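Feb 24, 2025
Notebook, Flekley bench, teaching by hand and by remote

Continued the pick task from the carpet. Firetti arm, wrist camera on, same gripper as before. Goal for today was to compare the two ways of showing: moving the arm by hand (gravity comp on), and driving it with the Valier remote.

By hand first. Did 9 demonstrations. The arm feels heavier near the floor than in the middle of its range, so my last part of the approach is slow and a little bit crooked. I notice I push on the elbow without wanting it, and then the wrist turns. Two of them I threw away for this. Please everybody hold at the grey wrist housing and leave the clear cover alone, it flexes and it can creak.

Remote after lunch. Smoother path, but I lose the feeling for depth. From the wrist view it is hard to judge how far the finger is above the carpet. Reduced the speed scale and it became better. Logger was set to 1000 samples per file and cut one long demonstration in 2 pieces. I joined them again by time stamp, seems fine, but the limit must be raised before next session.

Fawzy script complained at step 105 of one replay: joint velocity over limit. Looked at the trace, it is my own jerk when I changed grip on the handle. Not a fault of the script. Filtered it and did not run it again yet.

Start position: we still use the tape corner on the carpet. I like to keep it, but one strip gives shiny patches and I don't know if the policy will learn the shine in place of the colour. Matte tape would be safer. Ask in the stores.

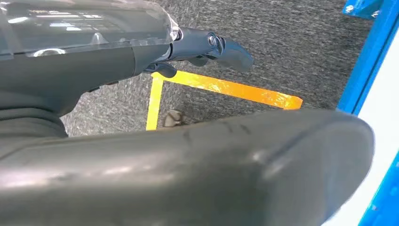 Wrist view, finger over the tape corner, beige piece inside it.

The piece is partly hidden behind the big dark part in this pose. For the labelling I would count it as visible, but write "partial" in the notes column.

To do:
- raise sample limit in logger
- matte tape, same yellow if possible
- repeat the two bad hand demonstrations
- decide before June if we keep both methods in the set or only remote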